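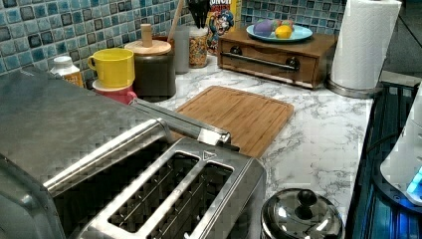 ## Breakfast and the 8.50 Lecture

Yaryna Symonenko, Stotusier Hall

My project asked whether students who eat breakfast turn up to morning classes. The department called this "modest in scope", and I have chosen to be flattered.

### Method

I left a paper diary in each of the 19 shared kitchens at Stadlow and Stotusier through November. Residents ticked what they ate and whether they made it to class. One diary came back with a curry recipe in it – quite a good one.

### Results

We collected 1509 entries. Of these, 671 recorded any breakfast at all, and toast was the favourite by a long way. Cereal did well until Wednesday each week, when the milk generally ran out.

Breakfast eaters reported better attendance. They also reported their own attendance, so I would treat this with some caution. My flatmates claimed a perfect record and I live with them.

### Next time

Check the diaries against the sign-in sheets, and use pens that are harder to steal.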